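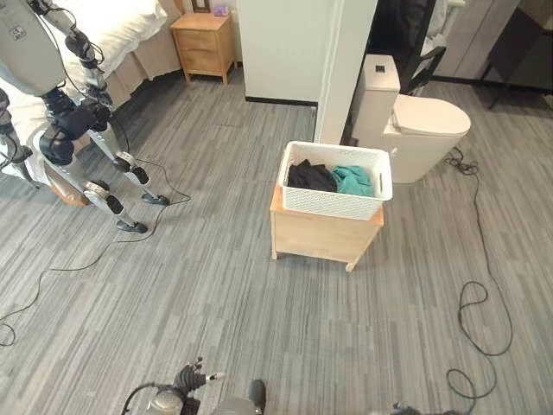

Waschtag auf kurzen Wegen: Gilness startet Wohnprojekt „Mok“ in Bemmont

Bemmont, im August – Wie viel Platz braucht die Wäsche in einer kleinen Wohnung? Mit dieser Frage hat sich das Planungsbüro Gilness in den vergangenen Monaten beschäftigt und freut sich sehr, nun das Ergebnis vorzustellen. Unter dem Namen „Mok“ entstehen in der Siedlung Bravard 28 Wohnungen, in denen der Weg vom Bett über den Wäschekorb bis zur Maschine von Anfang an mitgeplant ist. Die Musterwohnung ist bereits eingerichtet.

Auf einem niedrigen Schränkchen aus hellem Holz steht dort ein weißer, durchbrochener Korb mit Griffen, in den die getragenen Sachen gleich nach dem Ausziehen wandern. Das Schränkchen lässt sich umstellen, der Korb kommt am Waschtag einfach mit. Schlafbereich und Bad liegen nah beieinander – Türen und lange Flure kommen einem mit vollen Händen nicht in die Quere.

Vorausgegangen ist eine Umfrage unter 360 Haushalten in Bemmont. Gefragt wurde nach Körben, Stellplätzen, Waschtemperaturen und nach dem, was im Alltag am meisten stört. Sehr oft genannt wurde die Enge vor der Maschine, und gerade an dieser Stelle hat das Team lange gefeilt.
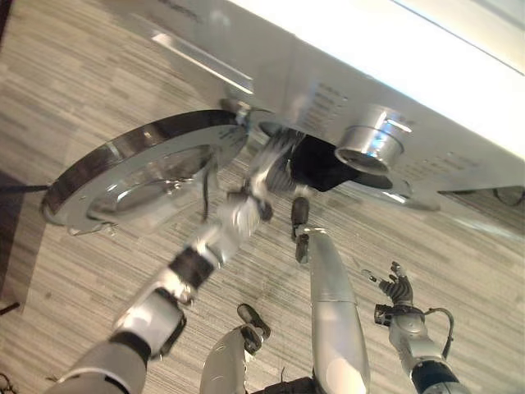 Man wolle beim Einfüllen nicht jedes Mal mit dem Ellbogen an die Wand stoßen, schrieb eine Mieterin aus der Siedlung auf ihren Fragebogen. Der Satz hing während der gesamten Planung im Büro! Vor den Geräten bleibt nun so viel Fläche frei, dass Korb und Mensch nebeneinander Platz finden.

In der Musterwohnung kommt ein silberfarbener Frontlader zum Einsatz. Dazu gibt es ein kleines Heft mit Tipps zum Sortieren, zur Pflege von Türdichtung und Waschmittelfach sowie zum Waschen bei 30 Grad.
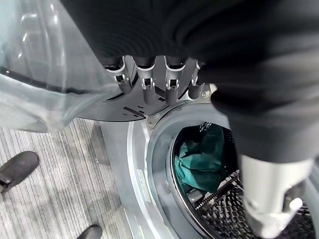 Nach dem Waschen solle die Tür ruhig offen bleiben, dafür müsse eben auch Platz sein, gab ein anderer Teilnehmer der Umfrage zu Protokoll. Gilness hat den Hinweis ins Heft übernommen.

Die Musterwohnung in Bravard kann bis 6 Uhr abends besichtigt werden. Das Heft liegt dort kostenlos aus.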